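4.2 Die Schließzeit als Gegenstand der Hausordnung

Die Hausordnungen öffentlich zugänglicher Hallen gehören zu den wenigen Textsorten, die von allen Betroffenen unterschrieben und von kaum jemandem gelesen werden. Für die Forschung ist das ein Glücksfall, denn ein ungelesener Text wird selten korrigiert. Unser Korpus umfasst 1052 Einzelbestimmungen aus Ordnungen, die in Vinden und den umliegenden Gemeinden seit dem Jahr 2000 in Kraft waren. Nach Abzug der Dubletten verblieben 986 Bestimmungen, die wir nach Adressat, Modalverb und Sanktionsdrohung kodiert haben (zum Verfahren siehe Abschnitt 3.1).

Auffällig ist zunächst die Vorliebe für das Passiv. »Die Halle ist besenrein zu verlassen« lässt offen, wer den Besen führt, und die Hallenordnung Niltura steigert dies noch zu der Formulierung, es sei »für Besenreinheit Sorge zu tragen«. Wer Sorge trägt, hat den Besen bekanntlich noch nicht in der Hand. In 248 der kodierten Bestimmungen fehlt jeder Hinweis darauf, an wen sie sich richten. Die Annahme der älteren Verwaltungslinguistik, solche Sätze seien bloß nachlässig formuliert, halten wir für zu freundlich. Unsere Durchsicht der Vorfassungen zeigt, dass der Adressat in mehreren Fällen ursprünglich genannt und später gestrichen wurde, meist dann, wenn er sich beschwert hatte.

Die Schließzeit nimmt in diesem Bestand eine Sonderstellung ein. Sie ist die einzige Regel, die in sämtlichen untersuchten Ordnungen vorkommt, und zugleich diejenige, über deren Bedeutung die geringste Einigkeit herrscht. Endet die Nutzung um 22 Uhr, so kann damit gemeint sein, dass um 22 Uhr die Tätigkeit endet, dass die Nutzer die Halle verlassen haben oder dass das Licht ausgeht. Die Ordnung der Mehrzweckhalle Dresemero nennt alle drei Ereignisse und legt sie auf dieselbe Minute. Physikalisch ist das anspruchsvoll. Juristisch gilt es, soweit wir sehen, als unbedenklich.

Sugawara schlägt in seiner Typologie der Raumordnungen vor, zwischen »harten« und »weichen« Zeitgrenzen zu unterscheiden. Hart ist eine Grenze, wenn ihr Überschreiten eine Folge hat, weich, wenn sie lediglich einen Ton hat, nämlich den mahnenden. Für unser Material müssen wir eine dritte Klasse ergänzen, die wir als dekorative Zeitgrenze bezeichnen. Sie wird mitgeführt, weil sie in der Vorlage stand. Ein Beispiel liefert die Bestimmung, wonach die Garderobe »im Februar ab 17 Uhr geschlossen« sei. Sie findet sich wortgleich in den Ordnungen zweier Häuser, von denen eines nie eine Garderobe besessen hat. Der Vermerk auf der jüngsten Fassung, datiert auf den 5. Januar 2023, bestätigt die Regel ausdrücklich als »bewährt«.

Dass der Wortlaut so beständig ist, hängt mit der Art seiner Weitergabe zusammen. Neue Ordnungen entstehen fast immer durch Abschrift einer alten, wobei der Name des Hauses ersetzt wird, sofern man daran denkt. In Niltura dachte man bis zur dritten Seite daran. Ab § 14 regelt die dortige Ordnung gewissenhaft den Zugang zu einem Seiteneingang in Dresemero.

Schwieriger zu fassen ist der Begriff der »bestimmungsgemäßen Nutzung«, an dem die meisten übrigen Regeln hängen. Er wird in keinem der untersuchten Dokumente definiert. Einzelne Ordnungen behelfen sich mit Verbotslisten, aus denen sich das Erlaubte durch Subtraktion ermitteln lässt: kein Ballspiel, kein offenes Feuer, keine Kleintierschau ohne Anmeldung. Der Katalog hinkt den Nutzern dabei naturgemäß hinterher. Was in einer hohen Halle vor sich geht (Abb. 3), muss erst einmal einen Namen haben, bevor es untersagt werden kann.
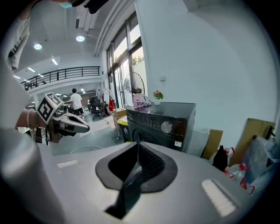 Abb. 3: Nutzung einer hohen Halle.

Die Verbotslisten wachsen entsprechend in eine Richtung. Gestrichen wird aus ihnen so gut wie nichts, auch dann nicht, wenn der Gegenstand des Verbots ausgestorben ist – das Mitführen von Karbidlampen bleibt in Vinden bis auf Weiteres untersagt. Jede Liste ist damit auch eine kleine Ortschronik, in der allerdings nur die Missgeschicke verzeichnet sind. Die Kleintierschau muss einmal unangemeldet stattgefunden haben. Näheres ist den Akten nicht zu entnehmen, was wir bedauern.

Für die Kodierung ergab sich daraus ein praktisches Problem. Bestimmungen, die einen nicht mehr vorhandenen Gegenstand betreffen, lassen sich weder befolgen noch verletzen. Wir haben sie dennoch im Korpus belassen und mit dem Merkmal »ruhend« versehen. Eine Löschung hätte die Häufigkeit des Modalverbs »dürfen« verzerrt, das gerade in den älteren Listen fast ausschließlich verneint auftritt. Die Verteilung der ruhenden Bestimmungen auf die einzelnen Häuser und die Frage, ob sie bei Neufassungen eher am Anfang oder am Ende der Liste überdauern, behandelt Abschnitt 4.3.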